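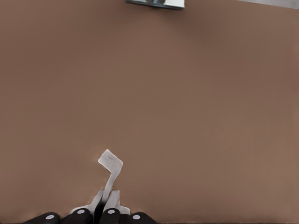

5 min read

Recording your first strip pick in the simulator

I put off learning teleop for ages because I figured I'd break something expensive. So I started in sim, and you should too! The task I practice on is picking up a thin white strip and holding it by one end, with most of it sticking up clear of the brown tabletop. It sounds boring. It took me a whole August to get good at it.

What you need: Troka installed, a hand controller, and the plain table level loaded (the one with hardly anything on it).

1. Start Troka and switch to the wrist view. You want the gripper fingers low in your view, like in my shot, with lots of bare table ahead of you.

2. Turn the motion scale down to 5. The default is way too jumpy for thin stuff, and I sent the arm flying more than once before Modupe Ogbonna pointed me to the slider.

3. Press record, then wait a second before you move.

4. Come in slowly with the fingers open and line the gap up with one end of the strip. Go for the end! If you grab the middle, stop and redo the take.

5. Squeeze the trigger gently until the plates meet the strip. Let go of the stick while you do this (I still forget).

6. Lift a little, hold still, stop recording.

Now play it back. I toss any take where I wobbled or poked around hunting for the edge, even if I got the strip in the end, because the policy will happily copy my dithering. I kept 96 takes for my first training run, and Uchenna Bashir made me go back and vary the starting spots, which I'd been lazy about.

If the strip slides out on the lift, close the fingers a touch more before you go up. If it folds over at the top, leave it alone and keep recording. Mine has a bend up there and I still count it as a good grab.

Next time I'll get into trimming the dead time off the start of each take.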